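Shorter shifts, longer benches: how Suvano rebuilt its third period

Teams in the Skisia league have played a condensed schedule since the season opened, and the effect on late-game scoring is now clear enough to measure. Goals against in the final 20 minutes have risen at most clubs. At Suvano they have fallen, and the coaching staff put this down to one change in bench management.

Last season Suvano ran three forward lines at even strength and used the fourth line mainly to cover penalties. The average forward shift was 52 seconds. By the third period the top two lines were often caught in their own end after an icing, with no change allowed and tired legs on the faceoff.

The club now rolls four lines and sets a hard limit on shift length. A forward who has crossed the far blue line twice is expected to come off at the next safe change, whatever the clock says. Defence pairs follow a looser rule, as the long change in the second period makes a strict one hard to keep. 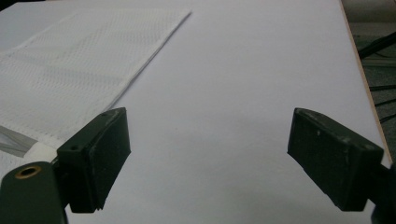 White mesh on a pale tabletop with a wooden edge.

The cost is felt in the first period. The fourth line gives up more shots than it takes, and Suvano have trailed at the first break more often than they did a year ago. The staff accept this. Their working figure is that a line may concede one extra shot per period if the top six stay fresh enough to win it back later.

Penalty killing was changed at the same time. The old unit used a passive box and blocked shots from the point. The present one presses the puck carrier at the half wall and folds back to a diamond if the first press is beaten. It needs quick changes, so the killers now work in pairs of 30 seconds. The kill rate stands at just over 80 per cent. 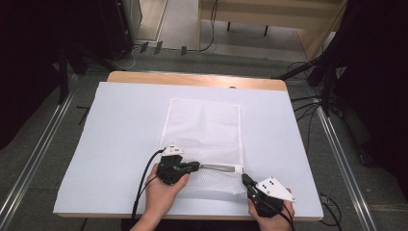
Loto, who finished above Suvano last May, have gone the other way. They play a short bench and rely on a heavy forecheck to settle games early. It works on their own ice, where the sheet is narrow and the corners are tight. On wider rinks the second forechecker arrives late and the breakout pass is open - a weakness Saithong used twice in the most recent meeting.

Suvano and Loto meet next in a two-game set. Loto lead the league with 116 goals, and Suvano have around 100. The gap is smaller than it looks, as Loto have two games more behind them and a power play that has gone cold away from home.

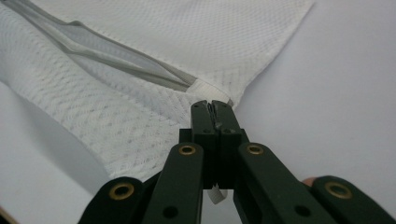

Gripper jaws at the small white tag on the mesh.

The point to watch is the second change of each period. If Suvano can get their fourth line on against Loto's third, the match-ups fall their way for several minutes. Loto have the last change in the first game and will try to prevent it. In the second game, at Suvano, the choice passes to the other bench.

Contact the sports desk | Copyright 2021 | Back to top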